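4.2 What people hang, and why

I came to Flanmont expecting to talk about rent. What I got, in nearly all the 577 replies, was walls! People wanted to tell me what they'd put up first (before the curtains, even) and who had argued about it. 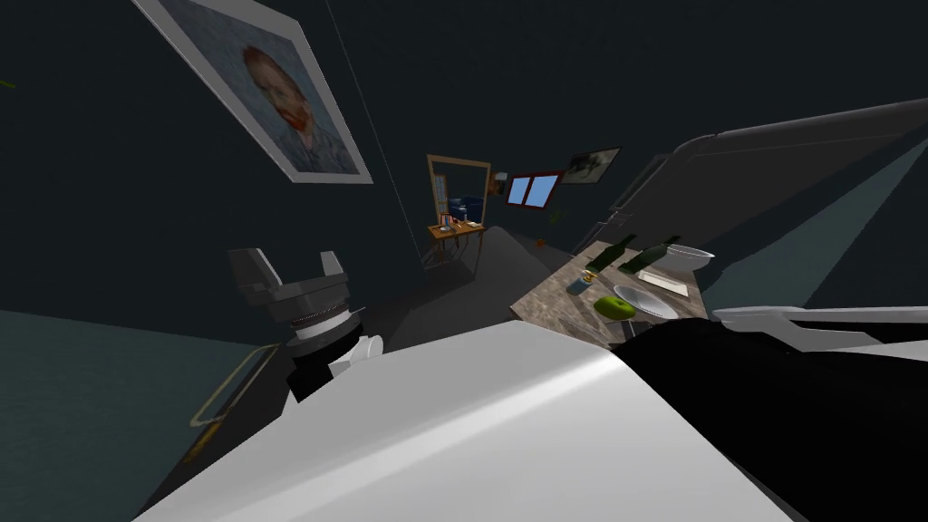
Choosing a first picture is rarely a quick job. Horacio Salinas and I found that couples took far longer over it than people living alone, and that faces caused the most rows. A big portrait like the red-bearded man, hung on a dark blue-green wall, does rather take over, and several tenants told us they'd never sleep under one.

Small things were another story. Cards got moved from room to room for years, and I rather loved hearing about that. 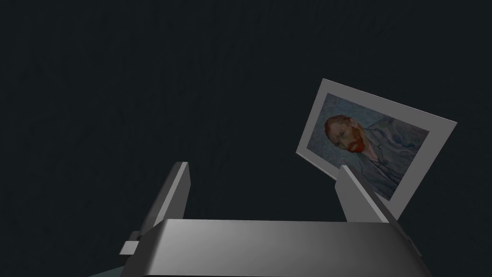 Figure 8. Picture card with a pale border, on a dark surface.

I come back to cards in June's follow-up replies (section 5).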